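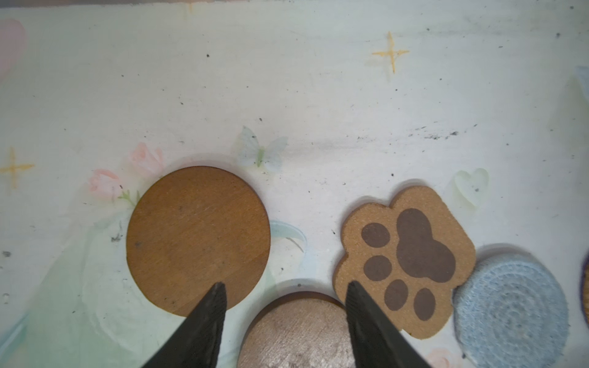 Coasters on the white surface: wood, cork, crochet.

My aunt left me the apartment on Kerekes Street and everything in it, which came to 18 boxes and a table. I gave most of it to the thrift store on Mamport Avenue. They paid me 70 dollars for the lamps. The coasters I kept back, and one mug.

On Tuesday my brother drove over to sign the papers. We hadn't spoken since the funeral. He picked up the cork coaster with the paw print and turned it over.

"She never had a dog," he said.

"She had yours. Every summer."

He put it down again, and I went to make the coffee.
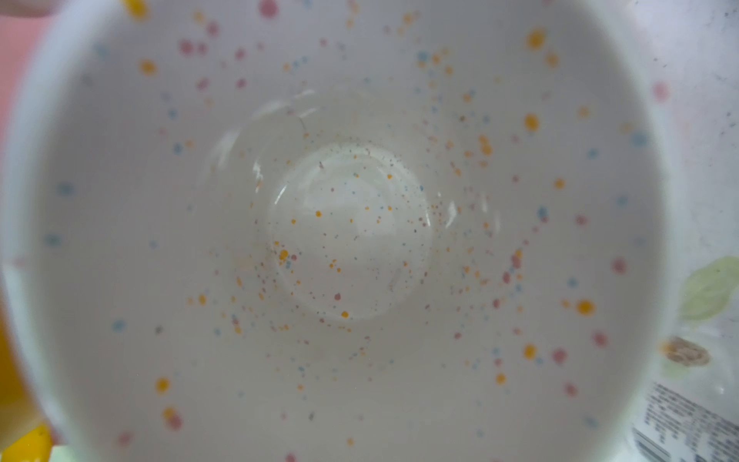 I had washed the mug twice that morning and still looked into it before I poured. She used to tell us the dots were birds, and that there were 1,000 of them. He had tried to count once, when he was six, and gave up crying.

I set it on the paw print in front of him. He looked down at the yellow ones near the rim for a while.

"Do you want it?" I asked.

"No," he said. "Leave it here. I'll come over."

Then he asked me for a pen.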